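Search this repo
Go to file
Star 360 · Share 6

Trosumura Bench Planning Notes

Hello and welcome! We put these notes together while working out what a second arm would cost us, and we hope they save you an evening or two (they would have saved us several). We ran the pouring and cup-handling tasks in simulation first, so we knew which gripper we wanted before asking Girkotska and Steletti for quotes.

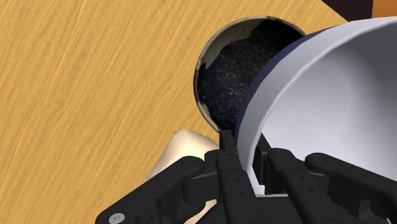 Simulated render: gripper holding a white container beside a can of dark grounds or soil.

The gripper quote came to $1,893, and we set aside roughly $100 more for spare screws and finger pads. Do ask about shipping early, as ours was quoted separately! The budget sheet is in the costs folder, with Tomić's mount prices still to be added in June.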